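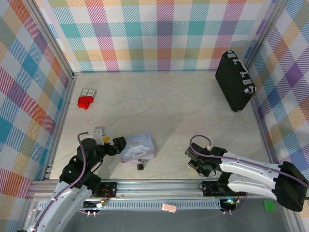

# Stovus two-arm cell – setup and upkeep notes

Filed under: Hardware Notes, Tabletop Arms

Print this page | E-mail this page

Hi! I look after the Stovus cell, and this card goes with the recordings we make in it. If you only want the data, skip to the bottom. If you're about to touch the arms, please read the whole thing (it's short, I promise).

## What's in the cell

- 2 arms with white links and black servos, one control board under each on the front rail
- aluminum posts and rail, plaid cloth-pattern walls on three sides, pale marbled floor
- a small wrist camera for close views
- whatever we're handling that day – a puppy tin, a black briefcase, small red bits

## Before you power up

Look at the purple cables first. They loop over the servos at the wrist, and I like a loose loop there, big enough that the wrist can turn all the way without pulling. Then switch on and check that the LED is lit on both boards. If one stays dark, reseat its plug before you go hunting for anything fancier. I lost an entire morning in April to a plug!

Next, home the left arm, then the right. Never both together – they can reach each other, and I have the scuffed bracket to prove it.

## Wrist camera

Bring a printed lid up close and look for the thin outlines. If they go soft at one side, the mount has tilted again. Loosen, nudge, tighten, look again. I use the puppy lid for this and I'm weirdly attached to it by now. 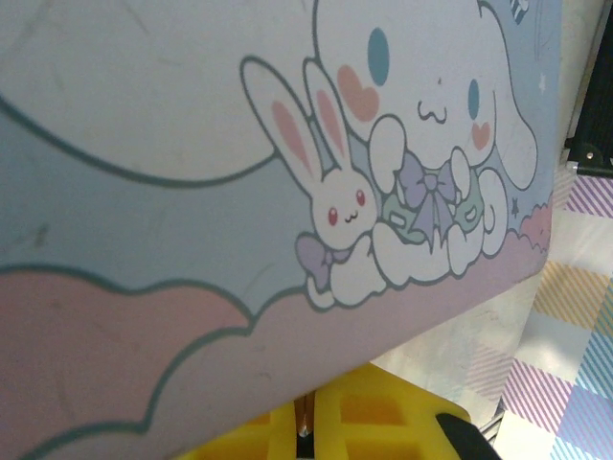 Csaba Lakatos wrote back that he'd do the camera check after homing and again at the end of the session, as his mount creeps once the servos have warmed up. Fair point, and I've started doing both.

## Data

Recorded: 3,024 episodes
Kept: 2,904

The dropped ones are mostly from that bad plug. Solomiia Ostapchuk has the list if you want them anyway.

Last edited 28/03/2023

Print this page | E-mail this page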